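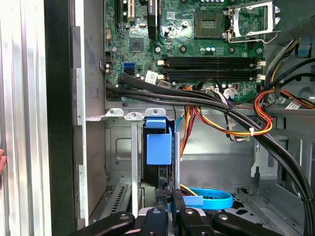

Rules for the robot bench: what the new draft gets right, and what it skips

The May draft of the good practice guide for robot teardown work went out to members on Friday, and by now most of you have had the email telling you how practical it is. I have read it twice. It is practical in places. It also runs to 653 numbered clauses for a job that, in most of our shops, comes down to one arm, one bench and an old desktop tower lying on its side, and I would like to know who is going to read all of it before switching anything on.

Zdenka Obradović, who led the drafting at Rircombe, told the members' call that the guide is meant to be "a floor, and a low one." Fair enough. A floor should tell you where to stand, though, and on the one question I hear most often the draft goes vague. When may a person put a hand inside the case while the arm is powered? Section 2 says hands should be kept clear "where reasonably practicable." Anyone who has worked a desktop tower with an arm knows how that phrase will be read at four in the afternoon with a stuck drive caddy. Somebody steadies the case with their fingers and the arm carries on.

The first version, the one passed around last winter, had a plain rule. Hand in, arm stopped, and a second person confirms it. Two shops complained about throughput and it was softened. I asked what throughput figures they had sent in. They hadn't sent any.

Cables are the other weak spot. The draft treats a computer case as a box with parts in it, each part having a place and a direction of removal. Fine for a memory module. Power leads and SATA cables don't sit where the drawing says, and they don't sit in the same place in two machines of the same model. Milovan Todorova at Senard wants a rule that loose cables be tied back or unplugged by hand before the arm goes near the drive cage, and I'm with him. The draft offers "the operator should consider cable routing." Consider it and then what?

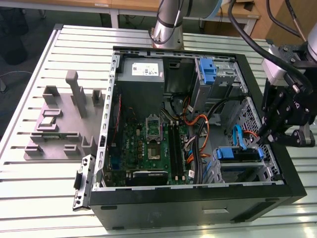
An opened tower on the bench, with the CPU socket and memory slots empty and the parts fixture at left.

Now for the parts I would keep. The clauses on fixtures are good, probably because they were written by people who have dropped a processor. Every removed part gets its own holder, and nothing goes down loose on the rails. If your bench top is slotted aluminum, as most of ours are, you will know where small screws end up. The draft also says an open CPU socket should be covered whenever work stops for longer than a coffee break. It doesn't put it like that, but that's the sense of it. Cheap and sensible, and widely ignored.

I am less taken with the section on force limits. It gives a single ceiling for pulling and pushing on any connector, and a footnote says the ceiling comes from "bench experience." Whose bench, and with which gripper? Leonilde Carrilho tried to trace it and got as far as a set of about 200 test pulls done on one kind of connector. That is a start. It isn't grounds for a number that an auditor will hold you to on everything from a power plug to a memory latch. Either publish the tests or mark the figure as provisional.

Then there is the sign-off sheet. Inga, the logging tool the draft recommends by name, will fill most of it in for you, and I can see the appeal. I can also see a sheet where every box is ticked by software and the person signing has not looked in the case. Krešimir Vukadinović defended this on the call by saying that paper sheets get ticked blind too. They do. I don't see how that helps his side.

Eleni Georgiev has offered to take shop comments at Zandow before the text is frozen, and she has asked that they name a clause and propose wording. Please do both. "Too long" will be ignored, however true it is. My own list so far:

Section 2, hands in the case: restore the stop rule and drop "reasonably practicable."
Cables: tie back or disconnect before any work at the drive cage.
Force ceiling: show the data or label it provisional.
Sign-off: at least one line filled in by hand, by the person who checked.

If your shop has run under the draft for a week or more, I'd like to hear which clauses you quietly stopped following. Send those to me if you don't care to send them to Eleni, and I will pass them on without names.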